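Gallery: collecting examples for the Lashari learning system

Posted by Enikő Lengyel, 6/27/22

I promised to some of you that I would put online a few pictures from our room at Zerkach, so you can have a better feeling of what our days are like. Lashari is our name for the system that learns household and shop tasks from examples. One example is one complete try of one task, from the start position to the end, together with a short sentence in plain English which tells what was done. We keep also the tries that went wrong, but they go to a separate folder and they get a different label.

Until now we have 252 examples accepted. The shortest one is 15 seconds. Please click on a picture to open it larger.

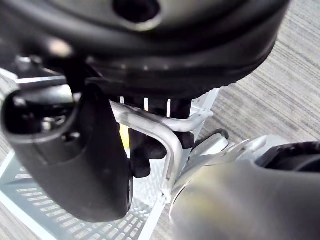 For the dish tasks, we ask every operator to work slowly near the rack. Thin shiny rods are difficult for the system, and when the hand comes near to them, the view from the wrist changes very much with every small movement. In the first weeks we threw away 37 examples only for this reason: the operator was too fast and the most important moment was blurred. Now we make a short stop before closing the fingers and one more before letting go. Barış Uysal has written this rule into our guide, on the second page, and I would like to ask new colleagues to read it before their first session.

The sentences for the shop tasks need more care than I expected. It is not enough to write "take the vegetable" when there are cucumbers, green beans and napa cabbages on the same tray. We decided to name the item and also its neighbor, for example "take one cucumber from behind the cabbages and put it in the gray basket." The list of allowed item names is kept in Bikulico and has 17 entries at the moment.

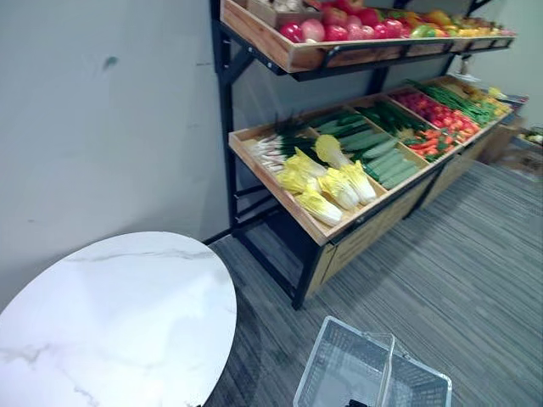
Barış Uysal commented that he would prefer to leave the neighbor out of the sentence, because people in a real shop do not speak like this, and a system which hears only such long requests may not understand a short one. He suggested to write two sentences for every example, a long and a short, and to compare the results in July.

I agree to try it. The old examples will keep their one sentence for now.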